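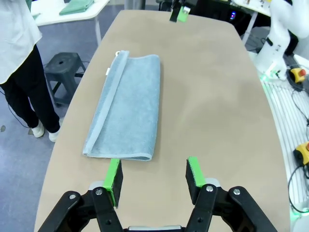 *Fig. 4: Folded towel, light blue-gray terry, on a beige tabletop.*

## 4. Setting up your loan payments in Flisisetti

By now you should have your member login working (if not, please go back to section 3, and take your time with it). This section walks you through linking your Lockyer Credit Union loan to Flisisetti, choosing how it gets paid each month, and turning on the alerts that tell you when your balance is running low. It's a comfortable half-hour job with a cup of coffee, and you can stop after any numbered step and come back later. Your entries are kept as a draft until you press **Confirm**.

### What you'll want beside you

- Your loan agreement, or the welcome letter from the Villton or Curkumow branch
- The account number you plan to pay from
- The phone you registered with, switched on and charged

Joint borrowers, please note that only the first person named on the agreement can set up the payment. The second person can see everything once it's running, but the **Edit** button will stay gray for them.

### 4.1 Link the loan

1. Sign in and choose **My borrowing** from the menu on the left.
2. Press **Add a loan**. A short form opens.
3. Type your loan number just as it's printed on the agreement, with the dashes. We know most websites like you to leave dashes out, and this one is fussy the other way.
4. Enter the original amount you borrowed. This is the figure on page one of the agreement, before any interest.
5. Press **Find my loan**. We'll text you a code, which you type into the box that appears.
6. Check the name and the loan type, and press **Yes, this one**.

> **Note:** The code is good for 5 minutes. If it runs out, press **Send again** and use the newest text. Older codes stop working as soon as a new one goes out.

### 4.2 Choose how you'll pay

1. Open the loan you just linked and press **Payments**.
2. Pick **Automatic** or **By hand**. Automatic takes the payment on its due date. By hand leaves it up to you, and we send a reminder the morning before, at 9 a.m.
3. Under **Pay from**, choose your account. Accounts at other banks can be used too, but they have to be verified first (see 4.4).
4. Under **Amount**, you'll find your regular payment already filled in. If yours is $245, say, and you'd like to chip away at the loan a little faster, type the extra in the box marked **Add to principal**. An additional $70 every month is perfectly fine, and so is any other sum you can spare.
5. Read the summary line at the bottom out loud if it helps. It sounds silly, but plenty of members have caught a wrong account that way.
6. Press **Confirm**.

> **Caution:** If you already pay this loan through your old bank's bill pay, cancel that arrangement before your first automatic payment goes through. Flisisetti can't see payments scheduled somewhere else, and you could end up paying twice in the same month. We can return the second payment, but it takes a few business days.

Any extra you put in the wrong box is treated as an early payment on next month's bill, so it won't bring your principal down. You can fix this yourself under **Payments > History > Move**, up until the month closes.

### 4.3 Turn on the low-balance alert

1. Go to **Settings**, then **Alerts**.
2. Slide **Low balance** to on.
3. Set the dollar amount. It starts out at $200, and you can raise it if your loan payment is larger than that.
4. Choose text, email, or both.
5. Press **Send a test** and wait for it to arrive before leaving the page.

Sepehr Rezaei at our Villton loan desk likes to suggest setting the alert a bit above one full payment, so there's still time to move money over from savings. Members paid every other week may want it higher still.

### 4.4 Paying from an account at another bank

1. Under **Pay from**, choose **Add outside account**.
2. Enter the routing number and the account number. On a paper check, the routing number is the one at the bottom left.
3. Watch that account for two small deposits from Lockyer, each less than a dollar.
4. Come back to **Pay from**, press **Verify**, and type in both amounts. Either order will do.

> **Note:** After three wrong tries the outside account is locked. Call or stop in at either branch with a photo ID and we'll open it up again for you.

Until the outside account is verified, please keep making your payments the way you always have. Once it is, a green check mark shows beside its name, and you can go back to step 3 in 4.2 and pick it from the list.

Paper statements continue until you switch them off in section 5.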